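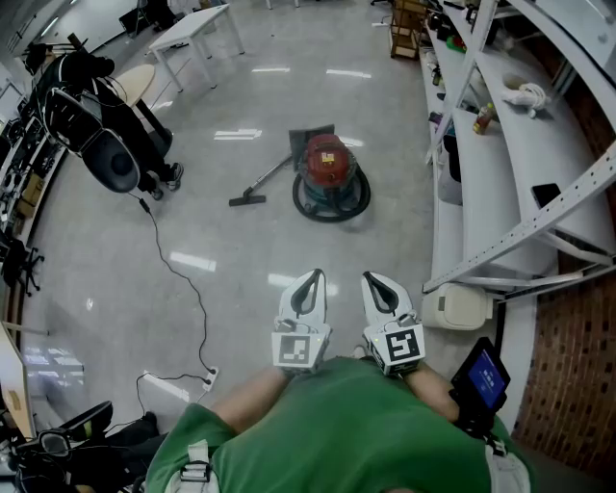
Connection drops at Zorkbridge, ticket reopened

Posted 6/12/25 by the tenant, Unit 2

Status: open again. Support marked it "resolved" and I've unmarked it.

Problem as first reported in July: the internet goes off in the afternoon, stays off for 4 minutes, and comes back by itself. The wifi symbol stays lit on everything the whole time, so the laptops believe they're online and the web pages disagree. Line is Deltska, sold to us as 300 megabits. Router is the Cikus they sent with it. There's a small Tsuchiya switch between the router and the desks, bought by us.

First reply from Deltska: turn the router off and on again. Done. It dropped the next afternoon. I was told to do it again and leave it off for longer, which I also did, with the same result. I don't know what a longer rest is meant to do for a router and the person on chat couldn't tell me either.

Second reply: "thick walls may be affecting your wireless signal." The walls are plasterboard, apart from the brick one. I also pointed out that the desk machines are on cables and lose the connection at the same moment as the laptops. This was noted on the ticket as "customer reports wifi issue".

Third reply: the fault is our switch, as it isn't supplied by Deltska. Fair enough to check, so I took the Tsuchiya out completely and ran one laptop by cable straight into the router. It dropped just the same. Switch put back. I have seen it written since, on two different forums, that these switches are known for this sort of thing. Neither post says how anyone knows.

Fourth reply: a line test from their end, which passed. I asked what time they ran it. Mid-morning. The fault is in the afternoon. I asked for one in the afternoon and was told the test had already passed.

At this stage I started keeping my own record. An old laptop on the cable, checking two things every few seconds: the router itself, and an address outside the building. Results so far:

- During a drop the outside address stops answering.
- During a drop the router stops answering as well. This is the interesting bit. If it were only the line, the router should still reply.
- Lights on the router stay as normal, all green. I no longer put any weight on the lights.
- Log page on the router shows nothing for the gap, then a list of devices joining as if it had just started up.

So my reading is that the router is restarting on its own. Sent this to Deltska with the record attached. Reply: the attachment type could not be opened. Sent it as plain text. Reply: please try turning the router off and on again.

Things I tried while waiting:

Moved the router to another socket on a different wall. No change.

Took it off the extension lead. No change.

Turned off the "smart channel" setting, as advised in the Cikus help pages. The help pages promise "a smoother experience". No change.

Changed the address lease time from 300 seconds to a day. Somebody had it set very low and I can't see why. I had some hope for this one, as 300 seconds is suspiciously near the length of a drop. No change at all, so that was a coincidence, and a good lesson in not ringing people up to say you've cracked it.

Borrowed a power supply of the same rating from next door's identical router. Two afternoons without a drop. Then I put our own supply back and it dropped before I'd finished my tea.

I'd call that a strong hint and no more. Two afternoons is not many, and we have had quiet spells before without touching anything. I want a full week on a different supply before I believe it.

Deltska have now offered a newer model of Cikus router on a fresh contract. They haven't offered a power supply. I've asked for the supply only, by itself, in writing. The ticket was closed the same day with the note "customer advised of upgrade options". Hence reopened.

Next step: buy a matching supply myself, leave everything else alone, keep the record going.

Comments

unit_nextdoor: Can I have my plug back please. Ours has been running off the spare and the spare buzzes.

greyslate: Same router, same afternoon drops, and mine turned out to be heat. It was on a windowsill. Worth feeling the underside when it goes.

Reply from the tenant, Unit 2: Ours is out of the sun and barely warm. I'll check it at the next drop, but it doesn't explain the two good afternoons.

pallet91: They did the contract offer with me too. I took it. New router is fine so far but I'm paying more for it, so make of that what you will.

Recent tickets

Cikus router: guest network password keeps going back to the old one
Tsuchiya switch: port lights on with nothing plugged in
Deltska bill: charged for an engineer visit that didn't happen
Zorkbridge: door entry panel clock runs slow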